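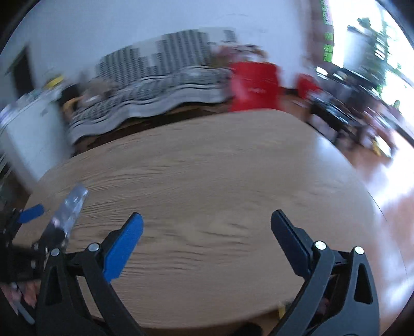 Anas Majali
17/05/2018

OK, a few people asked what my job looks like now that Clirkirlow has "gone robot," so I'm going to try to answer in one thread. Short version: I still clean and reset furnished apartments. I also teach now, and I love it way more than I expected to.

Background for new followers. We turn over furnished rentals. Guests leave, we go in, we clear, wipe, fold, restock, lock up. I've done it for 5 years and my knees have done it for what feels like 16.

In March the company signed on with Girow, who are building a machine to do the "surface reset" part. That means everything that has to come off tables and counters before anybody can wipe them. Cups, remotes, kids' stuff, receipts, the one sock.

Now the part I keep explaining to my family: the robot learns from us. You hold a gripper in each hand (two jaws, soft blue pads at the tips, opens and closes as you work the handle) and you do your normal job with those and not your fingers. It all gets recorded. Each pickup is called a run.

First day with the grippers I was so bad!! I have cleared tables my whole adult life and I could not pick up a spoon. Try it with kitchen tongs in both hands and you'll have a fair idea.

What fixed it was slowing down and coming in from the side. You tilt the pads, let one touch first, then close. By the end of that week I could lift a playing card off a wood table without scraping it. I made everyone in the van watch a video of that.

Something I never thought about before: how much I know about tables. I know a glass with an inch of water in it gets moved first. I know you slide paper to the edge and pinch it there. I couldn't have written any of that down for you, my hands just did it. Now I'm asked about it in meetings and somebody takes notes, which is a very nice feeling at this stage of my life.

Tables are the big one for us right now. Big wood coffee tables especially, the kind with rounded corners where there's no straight edge to line yourself up on. You end up walking around them with your elbows out like a crab.

Grain matters too, according to the Girow people. A dark wavy line in the wood can look a lot like a cable or a pen to a computer. So we do plenty of runs on busy wood, and plenty in lived-in rooms with patterned throws and stuff piled on every chair. They don't want showroom rooms. Great news for me, my own living room qualifies.

And windows! If there's a bright window at the end of the room, half the view can go white when you swing toward it. We used to close the curtains. Then Girow asked us to leave them open, the machine will have to work in daylight like the rest of us.

Software side is called Bunitlow. You do a run, it shows up in a list on the tablet, you mark it keep or toss. Swinging too fast is my number one toss reason. Everything smears. My supervisor says I move like I'm late for a bus (I usually am).

We passed 800 kept runs as a crew last week and there was cake. Carvalho's, the bakery on the corner, the lemon one. I'm mentioning it because they deserve it.

OK, the serious bit, because my DMs are full of it. Are they going to cut jobs? I asked that in the very first meeting, out loud, with my coat still on. The answer was that nobody's hours go down this year and that we get it in writing. We got it in writing. It covers this year. I'd like it to cover next year too and I keep saying so.

What has changed already: 3 of us on the crew are on a training rate for gripper hours, and it's better than the cleaning rate. Those hours are in the schedule, so you don't squeeze them in after a full shift. That was our ask and it made a huge difference. First couple of weeks we were doing runs at the end of the day and everyone's wrists were wrecked.

On wrists: the grippers are light, but holding them out in front of you is work. Switch who's on them every half hour. Shake your hands out. If your company is starting something like this, get the breaks agreed before the equipment shows up.

What hasn't changed: bathrooms. No one has mentioned bathrooms. I bring it up every chance I get.

Also not changed is the judgment stuff. Is this a drawing the kid meant to keep, or trash? Do I call the guest about the earring? The machine doesn't get a vote there. The plan is that it puts anything it isn't sure about in a tray and one of us looks. I like the tray. I argued for the tray!

I met the test robot once, at Girow's workshop. It cleared a table with a mug, a sponge and a toy car on it. Slow as anything. But it came at the mug from the side, tilted, one pad touching first, and I yelled "that's mine!" in front of a room full of engineers. I would know that move anywhere.

Not everybody on the crew is as into it as I am, and that's fair. One of my coworkers tried it for two days, said it was like cleaning in oven mitts, and went back to regular shifts. Nobody gave her a hard time. It should stay that way, volunteers only.

Replying to a few of these here. Yes, it records video, so we only do runs in apartments where the owner signed off, or in our own homes if we offer. No guests around, ever. Yes, you can pause it. Yes, I have dropped a mug.

Next up is folding throws on sofas, which I'm told is really hard for machines. It's really hard for some people I live with too. I start on that Monday and I'll post how it goes. Send me your worst coffee tables in the meantime, I want to see them.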